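Section 3. Planning Your Budget Before You Order

If you are reading this section first, good for you! Most people come to it after the purchase order has gone out, and then we get a phone call on a Wednesday afternoon asking why the tabletop wasn't in the crate. (It never is. Tabletops are always bought separately, and more on that in step 3.) The Skesham two-arm packing station is a fine piece of equipment, but the arms are only one part of what you will be paying for, and this section walks you through the rest.

You will need the planning worksheet from the back of this manual, a pencil, and somebody who knows what your packing line does all day. That last one matters more than the pencil.

3.1 Working out what you need

1. Write down every item you want the station to pack, including the small and floppy ones. Cords, leaflets and bags take more setup time than solid parts do, so please don't leave them for later.

2. Mark each item as one-arm or two-arm. A cord going into a tray can often be handled by one arm while the other waits its turn, and if your whole list looks like that, you may want to price the single-arm Lillum station before going any further. We would much sooner sell you the smaller one than have the second arm sit there.

3. Choose your table. It should be flat, rigid and bolted down, with a plain, pale top if you can manage it. Put the table on its own line of the worksheet, along with delivery and floor anchors.

4. Choose your grippers. The standard parallel gripper is included, one per arm. Spare fingers are not, and you should budget for one set per arm in the first year.

Note: If you pack soft goods, ask us for the wide finger set when you order. Swapping later means paying for a second calibration visit, and those add up faster than you'd think.

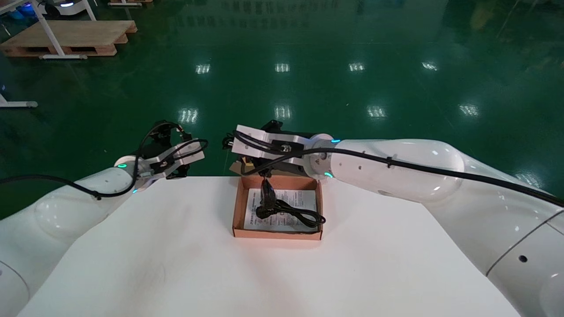 5. Gather your sample stock. Set aside 10 of each item, in the same boxes and with the same paperwork your customers receive, and treat these as used up. They will be picked up and dropped so many times during setup that you won't want to ship them afterward. One of our customers, Adwoa Sulemana, put 183 power cords through her first month of trials and was very glad she had written them off in May instead of arguing over them at year end.

6. Add the cable kit. Ties, sleeves and spare leads come as one package under the Abugri name, and it is the cheapest line on the whole sheet. It is also the one people cross out first, so please leave it in.

3.2 Filling in the worksheet

7. Copy the base price from your quote into Box A.

8. Put installation and training into Box B. Training covers up to 5 people in one group. If you run two shifts, plan on two groups, and remember to count the wages of everyone who is in the training and away from the line.

9. Enter 3,612 in Box C. This is the yearly service plan in dollars, and it starts on the day of installation, however long it takes you to get into full production.

10. Add the three boxes together with your table, fingers, sample stock and cable kit. Then add a tenth on top for the things you haven't thought of yet.

Caution: Do not take the safety scanner off the sheet to bring the total down. The station will not start without one connected, and a scanner ordered on its own ships from a different warehouse and takes longer to reach you.

Caution: Have your electrician look over the power requirements in Section 2 before you sign anything. A new circuit can cost as much as a spare gripper.

3.3 Before you send the order

Go over the finished worksheet with whoever will be running the station, and then send it to Nana Tsikata in our planning office, who checks them all and will call you with questions. If you already own a Romska conveyor, write the model number at the top of the page so she can see whether you need the adapter plate.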